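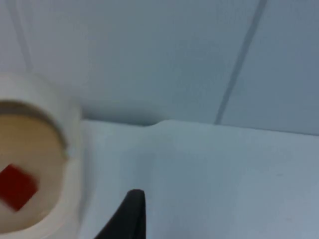
Lerby Allotment and Garden Society

Minutes of the general meeting, 10 May 2020, held by telephone

Print this page
E-mail this page

Present: Lwazi Van der Merwe (chair), plot holders from the Top Field and Stevgate sides, and the site secretary, who took the minutes.

Apologies: received from the holders of plots 9 and 31.

1. Minutes of the last meeting

The minutes of the November meeting were agreed with one change. Under item 4, "the hedge will be removed" should read "the hedge will be reduced". The chair will sign the paper copy when the hut is open again.

2. Matters arising

The lock on the Stevgate entrance has been changed. Members who still have an old key should post it through the hut door in an envelope with their plot number on it. The old keys do not fit the new lock and will be scrapped.

The skip was not ordered in March and has been put off until the autumn. Members were asked to keep rubbish on their own plots until then and not to start a heap by the car park.

3. Water

The tanks were filled in April, later than usual, after the stopcock was found to be leaking. A new washer has been fitted. The meter stood at 574 when the supply was turned back on, and the secretary will read it again at the end of the month.

There was a long discussion about hoses. Plot holders on the Top Field said that when hoses are run from the lower taps in the evening, nothing comes through at the top. It was pointed out that the rules already forbid leaving a hose unattended. One member asked for a full ban. Another said that this would be hard on people who cannot carry cans.

Agreed: hoses may be used before ten in the morning only, until the next meeting. Anyone who has trouble carrying water should speak to the secretary, who can arrange for a hose to be used at other times.

4. Hut and shop

The hut stays shut for the time being. Orders for compost, canes and netting can be left by telephone and will be put out on the bench by the door with the member's name on. Payment is by cheque or by bank transfer. Cash will not be taken.

The price of multi-purpose compost from Fourie has gone up. The chair asked whether Zutora would be cheaper. The secretary had asked for a price from them, but they will not deliver fewer than 200 bags and the hut does not have the room. We will stay with Fourie this year and look at it again before the spring order.

Members asked for onion netting in the wider width. The secretary will add one roll to the next order.

5. Waiting list and vacant plots

There are 14 names on the waiting list, more than at any time since the Stevgate side was opened. There are 2 vacant plots, both badly overgrown with bramble. It was agreed to offer each of them as two half plots, with no rent for the first six months. The chair will mark them out with string and pegs.

Plot 22 has not been worked since last summer. The holder has been written to once with no answer. It was agreed that a second letter should go out, but that no notice would be given at present, as the holder may be staying at home on medical advice. The neighbour on plot 23 has offered to keep the grass down and was thanked.

6. Bonfires

A complaint has come from a house on the lane about smoke. No bonfires are to be lit on any part of the site until further notice. A member asked if this included incinerator bins. It does.

7. Summer show

The show cannot go ahead in the usual way. A suggestion that members send in photographs for judging had little support. The cups will be kept by last year's winners for a further year. The seed potatoes for the heaviest crop class have already been given out, and members may weigh their own and send in the figure if they wish.

8. Any other business

Blight: members were reminded to lift any potatoes left in the ground from last year.

The wheelbarrow with the green handles is missing from behind the hut. Please return it.

Dogs must be on a lead on the main path.

9. Next meeting

The date will be put on the gate and sent round by e-mail. Items for the agenda should reach the secretary a week beforehand.

Print this page
E-mail this page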